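How I Sort My Small Tools and Craft Bits Into Three Carry Boxes

My hall closet used to have a shelf where everything under the size of a shoe went to live forever. Picture hooks, spare fuses, half a pack of sandpaper, embroidery floss, you name it. I finally broke it up in August, one long Saturday, and the system has held up well enough that I want to write it down. 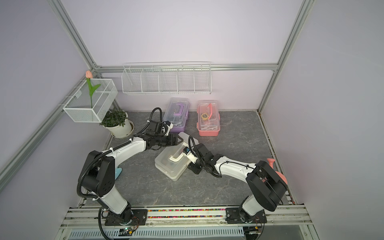 The three boxes: white with the two compartments, purple, and pink with the tape measure on top.

What you need

Three plastic carry boxes with handles, each a different color (mine are see-through or close to it, and I would never go back to solid ones!)
A big clear patch of floor or a table
A trash bag and a bowl for loose screws
Masking tape and a marker
A damp rag

I bought my boxes at Horgan on Grinddale Road, but any hardware or craft store will have something like them. The color thing matters more than the brand. If you get three white ones you'll be opening all three every time you want a pencil.

Step 1. Dump it all out

Yes, all of it. I know you want to do one drawer at a time, and I tried that twice, and both times I ended up with the same junk in a slightly different drawer. Put the little stuff in the bowl as you go so it doesn't roll under the fridge. My pile had 40 wall anchors in it and I own maybe six things that hang on a wall.

Step 2. Make three piles by job

Forget what things are made of, or what aisle they came from, and think about what you're doing when you go looking for them. My piles came out like this:

Pink: the grab-and-go box. Tape measure, small hand tools, pencil, a few picture hooks. This is the one that comes out every week.
Purple: sewing and mending. Thread, needles, buttons, fabric glue, the good scissors.
White: spare parts. Screws, anchors, felt pads, fuses, the bags of mystery hardware that come with furniture.

Your piles might be totally different. My neighbor Darragh Keane did one for fishing, one for bikes and one for "electrical," and his works great for him.

Step 3. Wipe the boxes before you load them

New ones too! Mine had a fine plastic dust in the corners that stuck to everything. Leave the lids open until they're good and dry inside, especially if you're storing anything that can rust.

Step 4. Load from the bottom up

Heavy and boring goes low. In the spare parts box, I put the screws and anchors in the bottom compartment and the light stuff (felt pads, fuses) up top. Once it's loaded, snap every latch before you pick it up by the handle. I learned this on the stairs, and I was finding felt pads until Halloween.

The pink box is where I'm fussiest. The tape measure goes in the top tray, where I can see it through the lid, and it goes back there even if I'm going to use it again in ten minutes. Long tools won't always sit straight in a tray, so lay them corner to corner and move on with your life. The dividers keep the smaller things from sliding underneath.

For the purple box, use the trays for whatever tangles. I wind loose thread onto bits of card and stand them on edge. Big scissors go underneath, blades closed.

Step 5. Label the odd stuff only

You don't need a label that says "tape measure." Save the masking tape for the things you won't recognize in a year, like the bag of bolts from the Tiris bookcase or the extra feet for the bed. Write the furniture name and the room it's in.

Step 6. Pick a parking spot

Mine go side by side on the closet floor with the handles up and the pink one nearest the door. Don't stack them if you can help it. Whatever is on the bottom will never get put away properly, and you'll be back to the shelf of doom by spring.

Keeping it going

I go through the white box 2 times a year and toss whatever has lost its furniture. The other two mostly look after themselves, apart from the pencils, which keep disappearing. I've started buying them by the dozen.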